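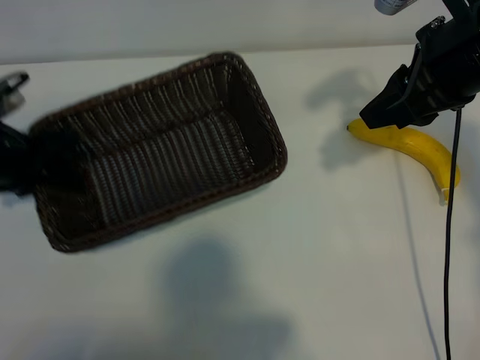

Volume 6, Page 1

FOR IMMEDIATE RELEASE

Ilteck Adds Rectangular Fruit Basket to Lis Woven Tableware Line

FANDASCOMBE – Ilteck, a supplier of woven storage and serving goods to grocery, hotel and contract catering customers, has added a rectangular fruit basket to its Lis line. The basket is dark brown wicker with a thick braided rim. It is intended for breakfast counters, break rooms and retail produce displays where fruit is put out by hand and refilled during the day.

The new basket replaces the round model supplied under the Lis name for the past several seasons. Orders for the round model will be filled until stock is gone. Replacement parts and liners for it will stay in the catalog through the following October.

The change in shape followed a review of how bananas, apples and citrus are held at the point of service. Ilteck collected 1,274 comment cards from catering staff at customer sites. Of these, 912 mentioned bananas, most often in connection with bruising on the underside of the bunch or with single fruit sliding toward the center of a round basket. Staff also reported that round baskets left unusable gaps when set side by side on a counter.

"A banana has a long axis and a round basket does not," said Olga Ojeda, product manager for the Lis line. "With the rectangular floor, single fruit can be laid lengthwise and the curve rests against the wall. The stem end stays where a guest can reach it. We tested that layout with loose fruit before we looked at bunches, as most of our hotel customers separate the bunch in the kitchen."

The walls and floor are woven in tight vertical strands. The weave was kept close to stop small stems from catching and to limit the amount of debris that works through to the counter. The rim is braided and carries a lighter, tan-flecked pattern against the dark brown. Ilteck specified the heavier rim after reviewing returns on earlier models, in which the upper edge was the most common point of wear.

The finish was chosen under counter lighting. Belmiro Pinheiro, who manages materials at the Fandascombe plant, said that four shades were compared on a white tabletop with yellow, green and red fruit. The darkest shade gave the clearest separation between fruit and basket and showed the least marking after repeated cleaning. The lighter shades remain available on request for orders of 338 pieces or more.

Care instructions are unchanged from the rest of the line. The basket should be emptied, brushed out with a dry brush, and wiped with a damp cloth. It should then be left to air dry upside down, away from direct heat. It should not be soaked or put through a dishwasher. For bananas, Ilteck recommends a single layer and removal of any fruit with split skin before refilling. Unripe fruit with green shading may be placed at the bottom or at one end so that riper fruit is taken first. Fruit stickers should be removed before fruit is put out if the site composts its peels.

The basket is supplied without a liner. A washable cotton liner in natural or gray can be ordered separately and is held in place by two ties at the rim. Sites that serve cut or unwrapped food should use the liner and a food-safe tray insert. The basket alone is intended for whole, unpeeled fruit and wrapped goods.

Cartons hold up to 6 baskets, nested, with a paper sheet between each. Nesting marks on the rim can be brushed out by hand. Cartons should be stored flat and kept off concrete floors.

Distribution will be handled by Vanov, which already carries the Lis bread trays and cutlery holders. "Our customers order the trays and the fruit basket together, and the old shapes did not line up on the shelf," said Wagner Portela, accounts manager at Vanov. "The rectangular basket has the same footprint as the large bread tray. That makes the counter plan easier to draw."

First deliveries are scheduled for October. Existing customers may request one sample per site through their regular account contact. Samples ship on Monday of each week and do not need to be returned.

Press contact: Zanele Mnguni, Ilteck, Fandascombe

Trade orders and samples: Tsion Berhe, customer accounts, Ilteck

###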